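Skitine compares finger sets on two-arm table-laying rig

Cendberg, April

Skitine has begun comparing gripper fingers on a pair of small tabletop arms, using a table-laying task that its engineers say is harder than it sounds. The task involves a cloth napkin, a plate, a paper cup and cutlery, which the arms have to arrange as a place setting.

The fingers come from Flukuvska, which supplied four sets in different shapes and degrees of stiffness. Each set will be used for the same number of attempts, and the plan is for 638 in total. Salminen is providing the controller software and will publish the logs.

Cloth is the main worry. Stiff fingers tend to slide off a folded edge, while softer ones can struggle with a thin metal handle. An earlier round of 325 attempts used a single finger set and one arm, and the firm said it gave too little to go on.

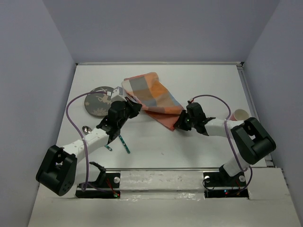

Checkered napkin, dark grey plate and paper cup on the test table.

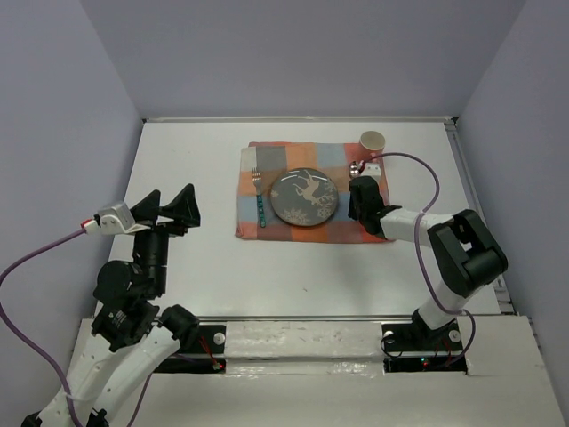
What happens next

The trial runs for 12 weeks. Skitine expects to choose one set for its next arm and will then compare wrist cameras on the same table.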